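Search this site
Enter keywords
Go

Soft Goods Handling as a Rented Service: An Interview with Myroslav Skoryk

8 June 2024

Garments and bags remain among the harder items to hand over to automated equipment. A carton keeps its shape when it is lifted. A jacket does not, and two identical jackets dropped into the same tote will rarely lie the same way. The Tindis handling service, offered by Mellden to returns centers and textile rental firms, is intended for this kind of work. Under the service a customer rents an arm, a two-finger gripper with a camera mounted beside it, and the software that decides where to take hold of an item. Myroslav Skoryk, who leads customer deployment at Mellden, met with us to discuss what the service covers, where it falls short, and what a customer should settle before signing.

Mr. Skoryk began with the terms. The service is rented by the station, with a minimum of two stations per site. "We set the minimum at two because a single station tells the customer very little," he said. "When it stops, the work stops, and the staff lose confidence in it during the first week. With two, the line slows down and the supervisor has time to call us." The rental includes installation, replacement finger pads, and remote support during the customer's working hours. It does not include conveyors, totes or changes to the building.

Asked what the stations are used for at present, he named returned clothing first. At the Hallau returns center, operated by Levchenko, stations take dark outerwear and soft bags from an inspection table and pass them to a folding position. Dark goods were chosen on purpose. "Black fabric on a pale surface is easy to find and hard to read," Mr. Skoryk explained. "The outline is very clear. The folds inside the outline are not, and the folds are what we need. If a site can manage its black items, the rest of the range is usually less trouble."

The choice of grip point received a good part of the conversation. According to Mr. Skoryk, the software looks for a place where the material has already gathered, and prefers a low hanging edge to a flat area in the middle of a panel. A gathered fold gives the fingers something to close on. A flat panel tends to slide, or to come up with a second layer attached.
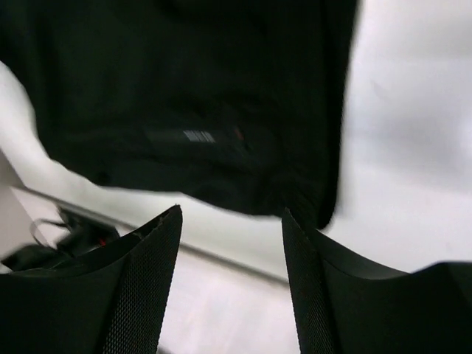

The fingers themselves have been revised since the service was first offered. Earlier pads were smooth and relied on closing force, and customers reported marks on coated fabrics. The present pads carry a fine mesh texture on the inner faces, which allows a lighter grip. "The texture does the holding, so the motor can do less," Mr. Skoryk said. He added that the pads wear out, and that customers handling heavy canvas should expect to change them more often than those handling shirts. Mellden rates a set at 4,000 picks on mixed clothing. Replacement requires a hex key and can be done by site staff in 10 minutes -- provided, he noted, that the spare pads are stored near the station and not in an office at the other end of the building.

We asked about the items the service does not handle well. Mr. Skoryk was direct on this point. Long straps and drawstrings remain difficult, particularly when they are wrapped around a neighboring item. Loose cords on the work surface can also confuse the system, and the site guide asks staff to keep cables away from the picking area as far as the layout permits. Very thin linings are sometimes picked in place of the outer shell. In each of these cases the station is designed to release the item and ask for help after the second failed attempt. Customers may raise that limit, although Mellden advises against it.

Labels and printed logos were a further concern raised by prospective customers, several of whom had asked whether a gripper might damage them. Mr. Skoryk said that the software can be set to avoid small areas of high contrast, such as a logo or a tag, and that this setting is turned on by default for retail goods. Rental laundries generally turn it off, as it reduces the number of places the fingers may use.

On staffing, he was careful to describe the service as one that needs people. Each site names a station lead, who receives two days of training and has authority to stop the equipment. The training covers clearing a stuck item, changing pads, and cleaning the camera window. "Most of the calls we receive are about the window," he said. "Lint settles on it, and the picture goes soft. We now put a cloth in the box with every station."

Mellden plans to issue a revised site guide in October, with a longer section on lighting. Mr. Skoryk recommended that any firm considering the service gather a tote of its own most awkward items and send it to Mellden before requesting a quotation. The items are run on a test station, and the customer receives a written record of which were picked, which were dropped, and which were refused. The tote is returned with the record.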